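Hurnach Project » Help » Recording FAQ

Frequently Asked Questions: Recording Hand-Held Demonstrations

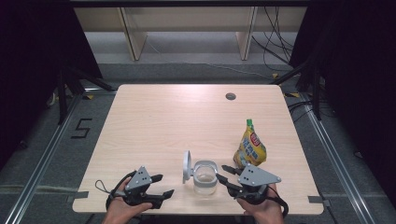 These answers are for people who record table tasks for the Hurnach set at the Cosley and Dmytriv sites. If your question isn't covered, ask your site lead before you start a session.

What counts as one example?
One full attempt at one task, from both grippers at rest to both grippers at rest. Opening a jar and closing it again are two tasks and get two recordings.

Do I need to know how to program?
No. You need to be able to hold a gripper in each hand and follow the task card.

How long is a session?
44 minutes, then a break. Most people do two sessions a day. You can stop sooner if your wrists get tired.

Should the wrist straps be on?
Yes, both of them, the whole time. Tighten them enough that the gripper stays with you if you let go.

Can I use my fingers to fix something?
Not during a recording. If an object falls over, either pick it up with the gripper or end the recording and reset the table by hand. Picking it up with the gripper is fine and we keep those.

I made a mistake. Do I delete the recording?
Leave it and mark it "failed" on the sheet. Failed attempts are stored separately. Only delete a recording if it was started by accident.

How fast should I move?
A little slower than you would at home. Please don't stop in midair to think. Plan the move first, then press start.

Do objects have to start in the same place?
No, move them between attempts. Turn them too. In January we had to drop 86 recordings from Dmytriv in which every object began in the same spot.

Can I cover the dotted plates on the grippers?
Try not to. The dots are used to work out where each gripper is. Long sleeves should be rolled up.

What about liquids?
Water only, and only when the card calls for it. Wipe up spills before the next attempt.

How many examples are there so far?
2,732 accepted recordings across 59 tasks as of 16 April 2024.

Who checks them?
Bożena Chmielewska reviews each batch at the Drindano office. Her notes go back to the site lead, and a rejected batch always comes with a reason.

Will people be able to see my face?
The cameras point down at the table. Hands and forearms are recorded. Sound is off.

Where do I return the task cards?
In the tray by the sign-in sheet, in number order.

Back to Help | Task card list | Report a damaged gripper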